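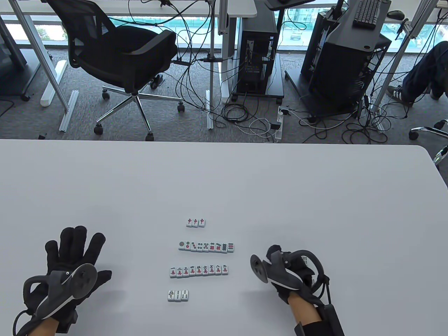

Mahjong tiles set out in rows on a white table.

Trusteck Relief: Questions About Our Cholera Response

Where are you working?
In Nelby district, mostly in the villages along the river. Our main treatment center is next to the Ratanaporn clinic. It has 200 beds.

How does cholera spread?
Through water or food that carries the bacteria. Crowded places with few latrines are hit hardest. A person can become badly dehydrated within hours.

What do your teams do?
They treat patients, run rehydration points and chlorinate wells. Prapai Thepsuriya leads the medical team. Chak-lun Huang is in charge of water and sanitation.

What does treatment involve?
Most patients only need oral rehydration salts. People with severe dehydration get fluids through a drip, and some are given antibiotics. The usual stay is 2 to 3 days.

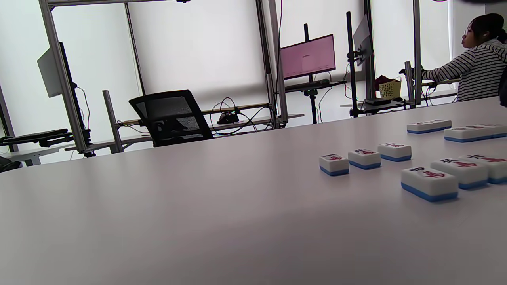

Mahjong tiles, with red markings on their faces.

Is treatment free?
Yes. So is transport from the Goma road pickup point, which runs from 7 a.m. until dark.

Is there a vaccine?
Yes, taken by mouth. The next round is planned for April, if the supply arrives - we do not have a confirmed delivery yet.

Can I send medicine or clothes?
No, please don't. We buy supplies in bulk and check them before shipping. Money is easier to use.

What does a donation pay for?
A gift of $300 goes into the general response fund. It can be spent on drip fluids, chlorine, fuel or staff pay, depending on what is short that week.

How do I apply to work with you?
Open jobs are posted every Monday. Nurses and water engineers need two years of experience.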